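Ticket: Label printer prints every label twice, second one blank
Site: Huvholm, packing room
Device: Fundano thermal label printer, USB
Software: Pramanik Labels
Status: Open, reopened, open
Opened: 2021-06-18

Summary as first submitted: "Printer is wasting labels." Severity was set to Critical by the packing room and to Low by the help desk, and the two settings have been taking turns ever since.

What happens: send one label, get one label, then a second label comes out with nothing on it. Send 10 labels as a batch and you get 10 printed and 10 blank, alternating. A roll of 200 therefore lasts for 100 parcels. Purchasing noticed before we did.

What should happen: one.

Step 1. Turned it off and on. Blank labels continued, though the fan now sounds more confident.

Step 2. Checked the label size in the print dialog. It said 4 x 6. The labels are 4 x 6. I measured one with a ruler, in case the box was lying.

Step 3. Ran the calibration by holding the feed button until the light blinks twice. The manual says the printer will feed "a small number of labels" while it learns where the gaps are. It fed 50. I stopped it by opening the lid, and it has shown a red light whenever the lid is opened since, including when I open it politely.

Step 4. Closed the lid, held the button again, let go on the second blink instead of slightly after it. It fed 3 and stopped with the edge of the label lined up on the tear bar. This is the correct result and I was pleased with it for the length of time it took to print a test.

Printed, blank.

Step 5. Printed the self-test page straight from the printer with the USB cable out. One page, no blank behind it. So the printer can count when left alone, and the trouble is coming down the cable. Packing room informed. Packing room asked if they could work with the cable out.

Step 6. Removed the driver, restarted, installed the current one from the Fundano download page. The installer put back the old settings from somewhere, including a default paper called "Drurkby returns", a customer we stopped shipping for last September. Deleted that paper. It came back after the next restart. Deleted it again with the Pramanik program closed and it stayed gone.

Work paused here.

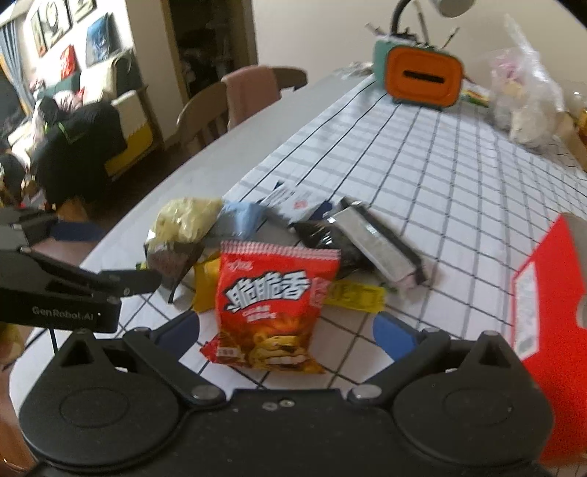 Picked up again after lunch with the test parcel addressed to ourselves. Still one printed, one blank, even with the Drurkby paper gone. Notes copied to the shared ticket so the other sites could laugh at them.

Reply from Drurkby desk: We had the same thing on ours. Don't trust the paper size in the Windows dialog, look at the template inside Pramanik Labels. Ours had a page height a hair taller than the label, so the program thought it needed a second page for the leftover sliver. Nothing lives on the sliver, so the second label is blank. Also check the margin at the bottom, it will happily add that on top.

Step 7. Opened the template. Page height: 6.03 inches. I have no idea who decided on the .03, and the template has no edit history, which is probably kind. Set it to 6.00. Saved.

The program asked if I wanted to save it as a copy. I said no. It saved it as a copy.

Step 8. Found the copy, renamed the old template to DO NOT USE, gave the copy the old name. Printed one label. One label came out. Printed a batch of 10 and got 10, with nothing in between them.

Ticket closed.

Ticket reopened by packing room: blank labels are back, but only on the second computer. The second computer keeps its own templates in its own folder and had not heard the news. Copied the good template across. One label in, one label out.

Ticket closed again.

Ticket reopened by packing room: the printer is fine, but could the red light be looked at. Explained that the red light means the lid is open. Packing room would like it to mean something else.

Still to do:
– Change the bottom margin to zero in the small-parcel template too. It is at 0.02 and I can see where that is going.
– Tell Purchasing the next roll should last as long as it says on the core.
– The blank labels from this week are in the tray by the scale. They are perfectly good for handwriting – please stop throwing them out.
– Lid light: leaving open, no pun intended, at Low.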